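Kadlec Low-Wall Sorting Tray, White

Kitchen & Garden > Trays and Harvest Ware > Low-wall trays

Item no. 462
Made by Zureck
In stock, ships from our Stasamance warehouse

If you grow cherry tomatoes you already know what August looks like. Bowls on the counter, bowls on the windowsill, a colander on top of the fridge, and at the bottom of every one of them a split tomato quietly ruining its neighbors. The Kadlec tray is the best thing we've found for getting all of that out of bowls and into one flat layer where you can see what you have. We've carried it for 4 years and we still get a little excited when a new shipment comes in!

It's a plain white rectangle with low walls all the way around. Small round things can roll, but they can't roll off onto the floor, and the walls are low enough that your hand comes in flat from the side. White turns out to be a wonderful color for sorting. A pale yellow tomato and a deep amber one look nearly the same at the bottom of a blue bowl, and on white you can tell them apart from across the kitchen (well, in decent light).

What people use it for

Tomatoes first, of course. Also currants, shelled beans, olives, buttons, beads, marbles, and seed you've just cleaned and want to look over before it goes into envelopes. Branislav Jelínek in our shop keeps one by the back door for whatever he picks on the way in, and his kids use the same tray for sorting games with cherry tomatoes and cork balls mixed together. It's a nice game for little hands, since the two are close in size but feel so different – one smooth and cool, the other dry and rough. Please stay close by with children under four, as both are a choking hazard.

Size and care

Length: 15 inches
Width: 11 inches
Color: white only
Surface: smooth inside, no ribs or dividers
Cleaning: warm water, dish soap, soft sponge
Dishwasher: no
Oven or microwave: no
Stacking: yes, when empty

Tomato juice wipes off easily if you get to it the same day. Beet and blackberry are slower. A paste of baking soda and water, left on for a few minutes, has taken out everything we've thrown at it except turmeric. Skip scouring pads, which leave fine scratches that hold color later on.

Using it outdoors

The tray is happy on a patio table. If it's going to sit in full sun, move the fruit into shade once you've finished picking it over, as tomatoes soften fast on a hot surface. On a slick tabletop it can slide a bit when you reach across it. A cloth underneath fixes that completely, and any old tablecloth will do.

What's in the box

One tray, wrapped in paper. The tomatoes and everything else are up to you. Cork balls are sold separately in our craft section, in a cotton drawstring bag.

From customers

"Bought it for cherry tomatoes and now it's where I sort everything. I finally know which of my yellow ones are the sweet ones, because I can line them up and taste down the row." – Yiğit Sönmez

"Good tray. I'd have liked it a couple of inches longer for beans, but it fits in my drawer, so I can't complain too much." – Norbert Vrabec

"My second one. The first went to my daughter's classroom and never came home." – Kamil Urban

Questions we get a lot

Does it come with a lid?
No. Zureck made one for a while but it trapped moisture and we asked them to stop. A clean dish towel over the top works well overnight.

Can I dry tomatoes on it?
For sun drying you want air underneath, so use the Fovalport mesh rack for that. The tray is great for the step before, when you're picking out the firm ones and pulling off stems.

Is there a bigger size?
A larger one is planned for April. Ask us by email and we'll put you on the list.

Will it yellow?
Ours hasn't, and the oldest one in the shop gets used hard. We'd still store it out of direct sun over the winter.

Returns

Unused trays can come back within 15 days. If yours arrives chipped or bent, send us a note and we'll replace it.

Page updated November 2020
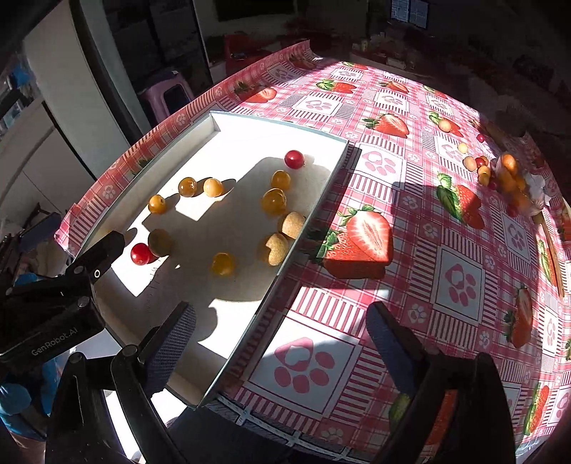
Red and yellow cherry tomatoes with a few cork balls, in a white low-walled tray on a checkered tablecloth.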